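Student project: striped knit on a plaid cover confuses our fold segmentation

Posted by Usman, 5 February 2019

Our course project is garment folding with a hand-held two-finger gripper. We have 39 demonstrations on a bed with a teal-and-white plaid cover.

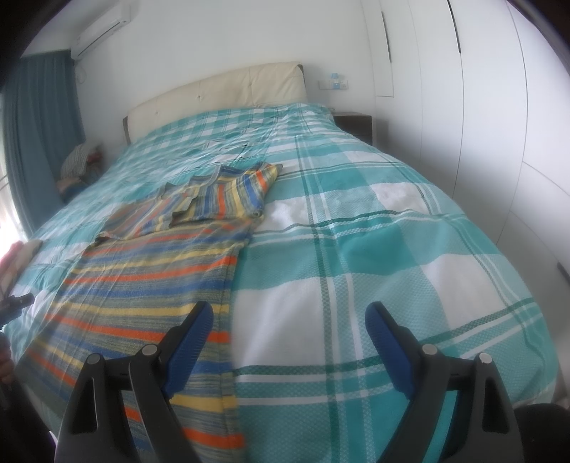

The mask network was trained on 1283 frames with plain backgrounds. On a striped sweater it merges sleeve and cover in most frames. Is it better to change the cover or relabel?

Clurkik
Relabel – a model that needs a plain sheet is of limited use. Label two frames per demonstration, one flat and one with the fabric lifted.

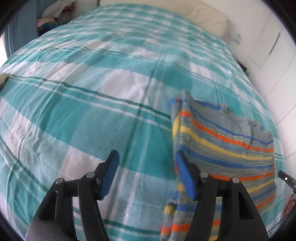 The bunched state matters more than the flat one. Stripe direction stops being a usable cue as soon as the knit crumples. Add hue jitter, but keep it small or orange drifts into yellow.

Farel
just use a white sheet, worked for us in December

Contact | © Lollon Community Help | Back to top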